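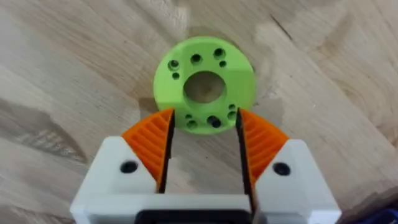 4. Sample and Coding

4.1 Choice of series

The study looks at how viewers respond when a celebrity talks about family life in a long online interview. Magazine profiles have been covered well elsewhere (Alaoui, in press), but the interview series run by a single host has had less attention. We chose Skunley, a series hosted by the former model Zainab Wike, for two practical reasons. The guests are mostly film and television actors, so their careers can be compared, and the format has stayed the same since the first season: one guest, one sofa, and a short list of questions that the guest has seen in advance.

The full run at the time of collection was 57 episodes. We left out the two reunion specials, which have several guests at once, and the episodes in which family was not raised by either speaker. A topic counted as raised if it took up at least three turns of talk. A passing thank-you to a husband or a mother did not qualify.

4.2 Comments and thumbnails

Viewer comments were collected in April, at least six months after each episode went up, so that late comments would be included. The sample was limited to the first 100 comments per episode under the default sort order — a choice that favors comments other viewers had already liked. After removing duplicates, comments in languages the coders did not read, and replies between two viewers about something else, we kept about 3,000. Of these, 301 addressed the guest by first name and spoke to them directly, as a friend might. These are treated as a separate group in the analysis. 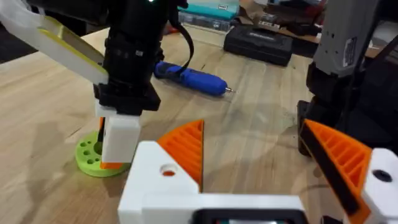
Thumbnails were coded apart from the comments, by a different pair of coders. Each one was scored for the guest's expression, the amount of text laid over the picture, and color contrast. Expression was the hardest to agree on, mainly because guests are often caught halfway through a word. Contrast was easier. It was scored high when a strong color stood against a pale or neutral ground, as the ribbed orange fingers do against the light wooden tabletop in Figure 2, and low when the subject and the ground were close in tone. Many of the earlier Skunley thumbnails are low by this measure, with a guest in cream or beige on a beige sofa. The later seasons use brighter clothes and a darker set.

Coding was done in Itero, with disagreements settled by discussion. One coder had watched most of the series before joining the project and the other had seen none of it. The first coder was more likely to read a teasing comment as fond, and the second more likely to read it as hostile. We added a code for teasing and went back over the comments from the first season.

Episodes sponsored by Drilteck open with a read from the host that runs to nearly a minute. Comments about the sponsor were kept in the sample but marked, and they are left out of the tone scores in Section 5.

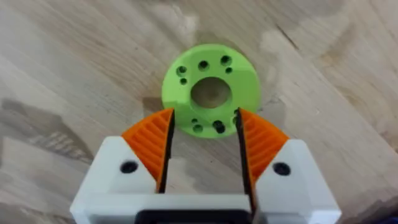 4.3 Limits of the sample

The comments are public, but the people who write them are a small share of those who watch, and we have no information on age or country. Some comments had been removed before collection. The channel uses a word filter, and we do not know which words are on it. Harsh remarks about a guest's children are therefore likely to be undercounted, and the figures for hostile comments should be read as a lower bound.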